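Brusteck Building 2 – Monthly Fire and Housekeeping Check
December, walked at 6:50 a.m.
Checked by: Perrine Vidal
Second reader: Teodoro Campos

1. Exits and stairs
East stair door closes and latches: OK
West stair door closes and latches: NO. Stops an inch short of the strike. Closer needs adjusting, same as last month.
Exit signs lit: OK
Stairs clear of storage: OK, apart from a folded hand truck on the lower landing. Moved to receiving.

2. Extinguishers
All tags current: NO. Unit 113 by the loading dock has no tag at all. Gauge is in the green, pin and seal in place. Swap it with the spare until it has been serviced.
Brackets tight: OK
Access clear: OK

3. Electrical
Panel doors closed: OK
Three feet clear in front of panels: NO in the sewing room. Cartons from Drultix were stacked against panel B. Pui-shan Chiu had them moved before I finished the floor.
Extension cords: one still in use behind the steam table. It was supposed to be gone after the last check. Put in a work order for a wall outlet. 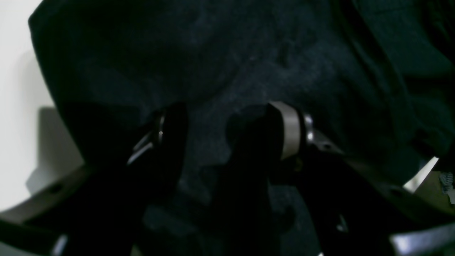 Cloth storage was the longest part of the walk and the one with the most open comments. Racks are anchored and the top shelf is the required distance below the sprinkler heads, but the lint under them has not been swept. Dark napped goods should be on the cleaning list too. On navy cloth with a slightly fuzzy face like this, lint and dust are easy to miss in the folds, so open the folds up when you check. Heater guard is in place – keep all fabric 50 inches back from it, as marked on the floor.

4. Waste and scrap
Oily rag can has lid, lid closes: OK
Scrap bins emptied at end of shift: NO, two left full overnight.
Dock dumpster lid closed: OK

5. Alarm
Pull stations clear: OK
Panel normal, no trouble lights: OK
Monthly test logged in Skedix: not yet. Teguh Santoso has the login.

Open items go to Sointu Leinonen. West stair door first, then unit 113.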